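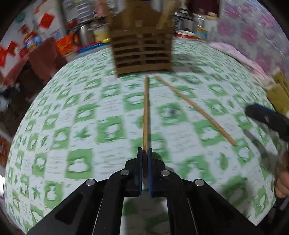 1/
집에서 잔치국수를 자주 해 먹는다. 5월부터 거의 매주 했고 그동안 바꾼 것들을 적어 둔다. 식당 맛을 내는 법은 모른다. 평일 저녁에 혼자 또는 둘이 먹는 국수 얘기다. 생각나는 순서대로 쓰기 때문에 육수 얘기가 두 군데로 나뉠 수 있다.

2/
육수부터. 예전에는 멸치를 많이 넣고 오래 끓였다. 지금은 물 900ml에 큰 멸치 한 줌, 다시마 한 장이다. 멸치는 머리를 떼고 내장을 뺀다. 머리까지 넣는 집도 많은데 나는 떼는 쪽이 낫다. 기름 없는 팬에 잠깐 볶다가 냄새가 고소해지면 바로 물에 넣는다.

3/
다시마는 찬물에 먼저 넣고 끓기 시작하면 건진다. 오래 두면 국물이 미끈해진다. 멸치는 중불에서 15분 끓이고 불을 끈 뒤 조금 더 둔다. 뚜껑은 열어 둔다. 뚜껑을 덮고 끓인 날은 비린내가 남았다. 멸치 상태가 나빴던 날이었을 수도 있다.

4/
다 끓이고 체에 거르면 700ml가 나온다. 우리 집 대접으로 두 그릇이다. 간은 국간장으로 색만 내고 나머지는 소금으로 한다. 국간장만으로 맞추면 국물이 까매지고 장맛이 너무 앞에 나온다. 액젓은 넣어 봤다가 그만뒀다. 김치를 같이 먹으면 맛이 겹친다.

5/
무를 넣느냐는 얘기. 겨울 무는 넣는다. 여름 무는 맛이 싱겁고 가끔 쓰다. 여름에는 양파 반 개로 대신한다. 양파를 넣으면 국물이 달아져서 고명에 들어가는 호박은 소금만 조금 쳐서 볶는다. 대파 뿌리는 흙 씻는 게 귀찮아서 안 쓴다.

6/
면은 소면과 중면을 다 써 봤다. 잔치국수는 소면, 김치말이는 중면으로 정착했다. 한동안 Bulum 소면을 샀는데 동네 가게에서 안 들여놓게 되어 지금은 Yeon 걸 산다. Yeon이 조금 더 짜다. 헹굴 때 한 번 더 헹구면 차이가 없어진다.

7/
면 삶는 물은 넉넉하게. 작은 냄비에 삶으면 전분 때문에 금방 넘치고 면이 서로 붙는다. 끓어오를 때 찬물을 반 컵 붓는다. 이걸 두 번 하고 세 번째로 끓어오르면 건진다. 타이머보다 이 방법이 편하다. 대신 자리를 비우면 안 된다. 전화 받다가 가스레인지를 닦은 적이 여러 번 있다.

8/
헹구기가 제일 중요하다고 생각한다. 찬물을 틀어 놓고 빨래하듯이 비빈다. 물이 맑아질 때까지 한다. 여름에는 수돗물이 미지근해서 마지막 물에 얼음을 넣는다. 헹군 면은 한 번 먹을 만큼씩 손가락에 감아 사리를 만들고 채반에 올려 물을 뺀다. 물이 덜 빠진 면을 넣으면 간을 아무리 잘 맞춰도 싱겁다.

9/
토렴을 할지 말지. 혼자 먹을 때는 안 하고, 손님이 오면 한다. 뜨거운 국물을 부었다가 따라 내기를 두 번 하면 면이 데워진다. 국물을 냄비에 도로 따라 내니까 면의 물기가 섞여서 육수가 조금씩 묽어진다. 그래서 토렴할 날은 간을 약간 세게 해 둔다.

10/
고명은 호박, 당근, 계란 지단, 김. 여기서 줄이라면 당근부터 뺀다. 호박은 돌려 깎아서 씨 부분은 쓰지 않는다. 남은 씨 부분은 다음 날 된장찌개에 넣는다. 지단은 흰자와 노른자를 나누지 않고 한 번에 부친다. 나누면 예쁘지만 설거지가 늘어난다.

11/
양념장. 진간장 세 숟갈, 고춧가루 한 숟갈, 다진 파, 다진 마늘 조금, 깨, 참기름. 물도 한 숟갈 넣는다. 물을 안 넣으면 뻑뻑해서 국물에 잘 안 풀린다. 청양고추는 먹는 사람에 따라 따로 낸다. 하루 전에 만들어 두면 고춧가루가 불어서 색이 좋다. 참기름은 먹기 직전에 넣는다.

12/
국수에는 나무젓가락을 쓴다. 쇠젓가락으로 집으면 미끄러져서 국물이 튄다. 쓰고 나면 바로 씻어서 세워 말린다. 물에 담가 두면 끝이 일어난다. 끝이 거칠어진 건 반죽 저을 때 쓴다. 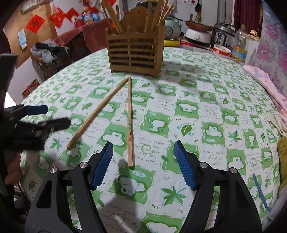
13/
비빔국수는 헹구는 것까지 똑같고 물기를 더 짠다. 양념은 고추장을 줄이고 고춧가루를 늘리는 쪽이 덜 텁텁하다. 단맛은 설탕 반, 매실청 반. 식초는 두 번에 나눠 넣는다. 처음부터 다 넣으면 먹다 보면 신맛만 남는다. 오이는 소금에 절이지 않고 그냥 채 썬다.

14/
김치말이는 김칫국물 맛에 달렸다. 김칫국물과 식힌 멸치육수를 반씩 섞고 설탕을 조금 넣는다. 김치가 덜 익었으면 식초를 몇 방울 넣는다. 나는 김칫국물을 체에 한 번 거른다. 고춧가루와 마늘 건더기가 빠져서 마시기 편하다. 안 거르는 게 더 시원하다는 사람도 있다.

15/
같은 층에 사는 Bożena Kaczorowski 씨가 가끔 와서 먹는다. 뜨거운 국물에 찬 면을 넣는 게 이상하다고 했다. 다음에 토렴해서 냈더니 이번에는 너무 뜨겁다고 했다. 그 뒤로는 그냥 찬 면에 국물을 붓는다. 양념장은 안 넣고 후추를 넣어 먹는다. 따라 해 봤는데 괜찮았다.

16/
육수 보관. 냉장고에서는 사흘까지 먹는다. 그 이상 둘 거면 얼린다. 지퍼백에 한 그릇 분량씩 넣고 눕혀서 얼리면 자리를 덜 차지한다. 얼릴 육수에는 간을 하지 않는다. 나중에 떡국으로 쓸지 국수로 쓸지 모른다. 날짜는 봉투에 유성펜으로 쓴다. 스티커는 냉동실에서 떨어졌다.

17/
삶은 면은 보관이 안 된다. 냉장고에 넣으면 한 덩어리가 된다. 남으면 그날 부쳐 먹는다. 기름 두른 팬에 펴서 누르고 계란을 하나 풀어 올린다. 간장에 찍어 먹는다. 이것 때문에 일부러 남기는 날도 있다.

18/
마른 면은 통에 옮기지 말고 봉지째 두는 게 낫다. 통에 옮겼다가 유통기한을 몰라서 버린 적이 있다. 입구는 집게로 집고, 싱크대 아래 말고 위쪽 선반에 둔다. 장마 때 아래칸에 뒀던 면은 삶으니까 중간중간 끊어졌다.

19/
냄비를 물어본 분이 있어서 추가. 면 삶는 건 Jollano 양은 냄비, 육수는 스테인리스 냄비다. 양은은 물이 빨리 끓어서 쓴다. 육수를 양은에 담아 하룻밤 두지는 않는다. 체는 손잡이 긴 것 하나로 육수도 거르고 면도 건진다. 구멍이 큰 체는 소면이 빠져나간다.

20/
1인분 재는 법도 물어보셨다. 나는 손으로 쥐어서 오백 원짜리 동전 크기면 한 사람이다. 배고프면 그보다 조금 더. 저울로 재도 되는데 꺼내기가 귀찮다. 넷이 먹을 때는 두 번에 나눠 삶는다. 한꺼번에 삶으면 물 온도가 떨어져서 면이 퍼진다.

21/
아직 못 정한 것. 디포리를 섞을지 말지. 섞으면 국물이 진한데 식으면 냄새가 올라온다. 표고 불린 물도 넣어 봤는데 버섯 맛만 났다. 디포리는 5마리로 줄여서 다시 해 볼 생각이다. 결과는 이 아래에 이어서 쓰겠다.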